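Talk notes – bold wallpaper in small spaces (Pratport, 15 minutes)

Start with the paper, before hello if I can manage it. Teal so dark it's nearly night, orange daisies, pink flowers, mint leaves with toothy edges. I love it! Ask who would dare put this at home. Wait for hands.
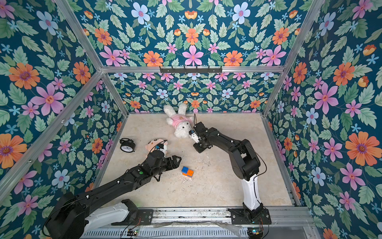 Main point: big patterns can be wonderful in little spaces. Everyone gets told to go plain and pale, and I did that for years (my old hallway – oatmeal, top to bottom). Tell the story of Vimala Rajan's pantry, which she papered in one weekend and then kept leaving the door open so visitors would look in.

Next, the floor. Busy walls want something quiet underneath. Pale beige with a faint gray vein is lovely with teal, and it lets the orange sing. Slow down on this part, I rushed it in July.

Then hooks. Black metal, in a row, up on a crossbar. Against all those flowers black reads crisp and neat.
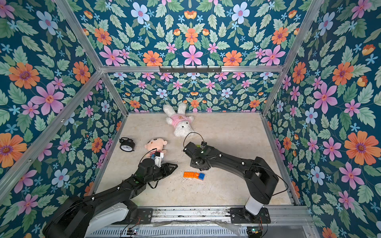
Matching the repeat: buy an extra roll, always. Line up the biggest bloom first and work out from there. Mention Aishwarya's trick of taping up a strip and living with it for a few days – so good.

If time: mirrored patterns and why they feel calm even when they're loud.

Questions. Pass the sample book to the left side first, Anil has the other one.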